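4.2 Hand guiding and the handover problem

I'll admit that I came to this part of the work thinking it was the easy bit. The planner was going to be hard, the perception was going to be hard, and moving an arm about by hand was going to be an afternoon with a cup of tea. It took me until March to get something I'd let anybody else use, so it gets its own section.

Let me set out what we wanted first. Both arms on the Baneo bench run the same control stack, and either one can be put into what we call the slack mode, where the controller cancels gravity, adds a little damping and otherwise lets a person push the arm wherever they like. The other arm stays under the planner the whole time. So at any moment one arm may be limp and friendly while its neighbour is still holding a pose, and the software has to keep track of which is which, who asked for it, and what each arm is allowed to do next.

The first version (Zlata Harasym wrote it, I broke it) had a single flag for the lot. You pressed the key, both arms went slack, and you got on with it. Fine for checking joint limits! Hopeless for anything where the second arm is supposed to be looking at what you're doing, which is most of the tasks in Section 5. A slack arm sags a bit however good your gravity model is, and a sagging wrist camera gives you a view that slides down the bench while you work. Our pose tracker hated it.

So we split the flag in two and gave each arm its own small state machine with four states: held, slack, settling and planned. The only one that needs explaining is settling. When you let go of a slack arm, the controller doesn't grab it straight away. It waits until the joint speeds have stayed under a threshold for 200 ms, reads the joint angles, makes those the new target and only then stiffens up. If you take hold again during the wait it drops back to slack without any fuss. I'm very fond of this bit of code, and it's short enough to read on one screen.

Grip matters more than I expected. People take hold of the arm in all sorts of places, and our first contact estimator assumed they'd push on the forearm, because that's where I push. Most people go for the wrist, close to the gripper, as in Figure 3. A hand there gives you a long lever on the shoulder joints and next to none on the last wrist joint, so the estimated torques look lopsided and the old code kept deciding that nobody was holding on. We now weight the joints by how much each one could plausibly feel from a push near the wrist, and fall back to equal weights if that guess fits the readings badly.
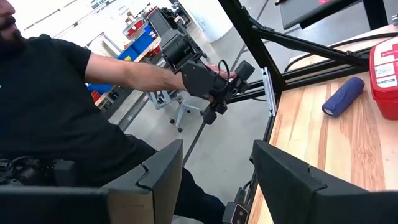

Figure 3. Guiding one arm by the wrist, seen from the wrist camera of the other. The notched black shapes at the bottom left and right are the viewing arm's own fingers.

4.3 Keeping the viewing arm's fingers out of the map

Having a camera on the wrist means having your own fingers in every picture, and you can see in Figure 3 how much room they take up. They're also much the same colour as the other arm's gripper, which caused us no end of bother. Our segmentation step learnt early on that big black angular things are grippers, and then happily reported two extra ones sitting right in front of the lens. The planner believed it and refused to move — quite reasonably, as far as it knew it was about to hit something.

We tried three ways round this. Painting out a fixed region works only while the fingers don't move, and ours open and close. Training the network to tell the two apart worked nicely on the bench and badly everywhere else. What we kept is the dull option: we know the finger opening from the encoder, we know the shape of the fingers from the CAD, so we draw them into a mask for every image and throw away whatever falls inside it. The mask is grown by a few pixels to cover the lag between encoder and camera.

To check it I went through 1515 images from guided runs and marked by hand each one where a finger had leaked into the map. Before the change it was 621 of them. Afterwards I could find only a handful, nearly all from moments when the fingers were moving at full speed. I did this over two long evenings with the radio on and I wouldn't recommend it.

One thing the mask can't fix is people. A guiding person sits close, and an arm or a sleeve can fill a good part of the view. We don't try to be clever: any depth point nearer than a set distance which doesn't belong to a known arm is treated as a person, and the planned arm slows to a crawl until it clears. Colton's group uses a proper body tracker for the same job, and theirs is smoother to work beside. Ours has fewer parts to go wrong, and when it's mistaken it errs towards stopping. The slow mode does get tiresome if you're leaning in a lot, and Zlata has a branch which relaxes it when the arm is moving away from the person. I haven't merged that yet, as it still trips over loose cables near the wrist.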